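We use cookies to make this site work and to count visits. Accept all | Manage settings

Zurkolura model and slot car fair, quick notes

Got back late last night, typing this up before I forget. Doors at 9, line already down the ramp and past the bike racks. Entry was 12 at the door, cash only, no sign saying so until you reached the desk. Bring cash.

Hall is the old Flerno bottling building. Great light at the north end, pretty dim by the restrooms. Tables closer together than in April, hard to get by with a backpack on. Coffee ok. Sandwiches gone before noon.

Went straight to the Stivura stand, wanted spare axles and braided pickups. Got the axles. No braids, back in stock "soon". They had a printed price list this time, much better than asking for every little bag. Tires up a bit, bodies the same.

Then Aurelio Aguirre's talk on repainting old shells. Best part of the day for me. He strips with plain alcohol, lets the shell sit overnight, then two thin coats and never a thick one. Masks curves with thin vinyl tape cut in short peices. Says most people rush the clear coat. Guilty. Room was too small, I stood by the door and missed most of the questions. 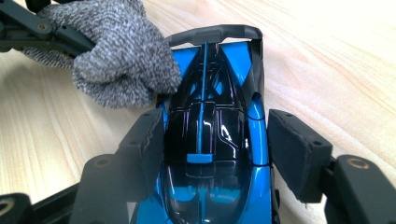 Blue and black race car, glossy finish, on a pale wood table.

Afternoon was the swap tables. Lots of trucks, lots of boxed sets with one car missing. Passed on a nice track set, lot 456, seller wouldn't move on the price and the curves looked warped. Paid 28 for a box of mixed bodies from the Chávez table, two of them worth it alone, rest is practice material for the alcohol method.

Racing started late. Timing kept dropping out on the outside lane so they re-ran the first heats. Left before the finals, had a bus to catch. If anyone has results please post them in teh comments.

Parking: don't use the front lot, it's one way out and took forever for everybody I talked to. Side street behind the bakery is free on weekends.

Next one is in the fall, no date yet. Want to bring the repainted shells if they're done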